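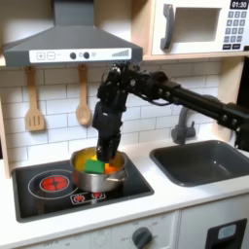
Lorkness replied first when this was raised in chat, and said the planner is fine and I should stop blaming it. I'm not convinced, so I'm asking where more people can see it.

I'm running a learned policy for taking one object out of a pot. The vendor's page claims 100 percent on "container retrieval." My own log says 86 successes out of 100, and most of the misses look the same: the fingers go down past the rim, close, and come up with nothing. Free-space motion is clean. Does anyone trust the collision model near thin metal walls, or is everybody padding it and hoping?

Posted by Brerthorpe

Romus
Check your padding before anything else. If the pot is a solid cylinder in the planning scene, the planner can't go inside at all, so somebody has probably switched off collision checks for the last stretch. Then the policy is on its own down there. Load the pot as a hollow mesh, pad it by 7 mm and plan the descent again.

I'd also be careful with depth on polished steel. Ours had holes all over the inside wall, and the filter filled them with points that weren't there. Save the raw cloud and look at it - don't go by the filtered one in the viewer.

Rostami
just retrain with more demos, worked for me

Romus
How many more, and did you test on the same pot? We added demos and the score went up until we moved the pot toward the sink. Then it was back where it started.

Brerthorpe
It was the solid cylinder, with checks off for the last 9 cm. I swapped in the mesh and now the planner refuses some grasps outright, which I prefer to a silent miss. Haven't rerun the full set yet, so I'm not marking this solved.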